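Minutes of the Plevholm Animal Blessing and Remembrance Group, January meeting

**Present:** Tamsin Brannigan (chair), Nicanor Carretero, Kyung-hwa Ji, Evelien Nijs (minutes)
**Apologies:** Nghĩa Cao (written comments received, see item 5)

Meeting opened at 7.10 pm.

## 1. Previous minutes

Accepted with one correction. Under item 3, "candles to be lit by owners" should read "candles to be lit by the reader". NC asked that the correction also be made on the copy kept at Alotov Chapel.

## 2. Order of service for the spring blessing

TB circulated the second draft. It runs to 1165 words, against 2000 for last year's. Changes agreed:

- The opening psalm is cut to verses 1 to 9.
- The blessing is spoken once over each animal, by name where a name has been given. Where none has been given, "this creature" is used.
- The response after each group of names is said by all. It was previously said by the reader alone and several people had asked what they were meant to do.
- The silence stays at its present length.

KJ proposed that dogs be blessed at the door and all other animals inside. NC was against this on the grounds that the porch at Alotov has a step and no cover. After discussion it was agreed to keep everyone inside, with dogs on the north side and cats, rabbits and birds on the south. Carriers to remain closed until the reader reaches the row.

Water for sprinkling to be at room temperature. The rosemary sprigs are to be tied shorter.

**Action:** TB to issue third draft. NC to ask Alotov for use of the side door.

## 3. Remembrance book

The book now holds 230 entries. KJ reported that the first volume is full apart from the inside back cover, which should be left blank.

Entries in the second volume will be ruled five to a page. Each will carry the animal's name, the kind of animal, and one line from the owner. Dates are optional. Owners who send a longer text will be asked to choose the line themselves - the group will not shorten it for them.

It was noted that two entries for a tortoise called Fuvska appear in volume one. Both were sent by the same household and both will stand.

**Action:** KJ to order the second volume in the same size and binding.

## 4. Prayer requests

Requests for sick animals continue to be read at the monthly prayers. At present a request stays on the list until the owner writes to remove it, and some have been there a long while. EN proposed that each be read for three months and then renewed on asking. Agreed, with the wording of the reminder to be kept short and not to ask how the animal is.

A letter of thanks was received from the owner of Mahmoud, a grey parrot. Read and filed.

## 5. Wording of the prayer for a dying animal

Two versions were compared. Version A asks for healing first and for a gentle end second. Version B asks only for peace. TB and KJ preferred A, NC preferred B. EN had no preference.
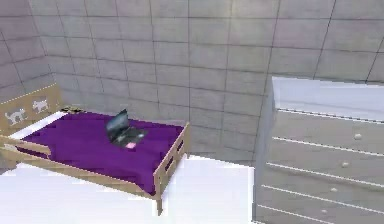
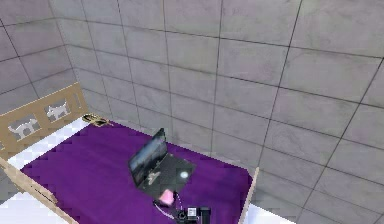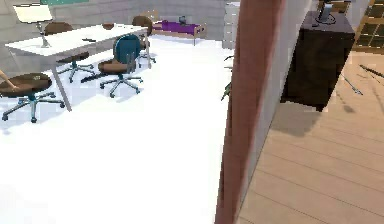
Nghĩa Cao wrote that version A should be kept for the monthly prayers and version B printed on the card, as an owner sitting up with an animal in its last hours may find it hard to say the line about healing aloud. He also asked that "pass over" be replaced with "die" in both. The members present agreed to both points, and NC withdrew his objection to A. The card goes to print with version B once the change has been made.

Meeting closed at 8.35 pm.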